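What Do People Throw Away at Lunch?
Food waste project report by Ketsara Thepsuriya
Project partner: Teófilo Cuervo
Handed in 21/03/2020

I picked food waste because of a tray of roast potatoes. It was near the end of lunch in our college canteen, the Kamolrat, and I watched the whole tray get tipped into the bin while people were still eating. I went home quite cross about it and wrote my project proposal that same evening (my tutor said she could tell!).

The plan was simple enough. Teófilo and I would stand by the tray return for 35 lunches and weigh what came back on the plates. We had three buckets, one for veg, one for starchy stuff like rice and chips, and one for everything else. We borrowed a set of kitchen scales from the canteen and wrote the numbers in a notebook, which got gravy on it almost straight away, so some of the early pages had to be copied out again.

We also gave out a short paper survey. We got 637 back, and 105 of those had to be left out as people had skipped the main question or ticked every single box. One person just drew a very good carrot.

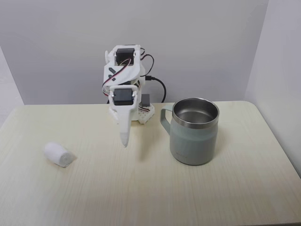
Back to the buckets. The starchy one was nearly always the heaviest, and chips were hardly ever in it. It was rice, mash and pasta, all the things that get served with a big scoop before you can say how much you want. Veg came second, mostly boiled cabbage and those soft green beans. I'd expected veg to be miles ahead, so I had to rewrite my introduction.

The survey backed this up quite well. The most common reason people gave for leaving food was "too much on the plate", then "ran out of time", and "didn't like it" was only third. Lots of people wrote in the margins that they felt rude asking for less – I do too, and I was running the project.

Our mistakes: we forgot to take off the weight of the starchy bucket for the first few lunches, and we had to work it out afterwards. We also think some people hid their leftovers under a napkin when they saw us standing there, which must have nudged the figures a bit.

If we carried on into May I'd want to try two scoop sizes, small and normal, and see if the rice bucket gets lighter. The kitchen staff said they'd be up for it as long as the queue doesn't slow down. Teófilo wants to look at the bread rolls next, and he already has a page of notes on them.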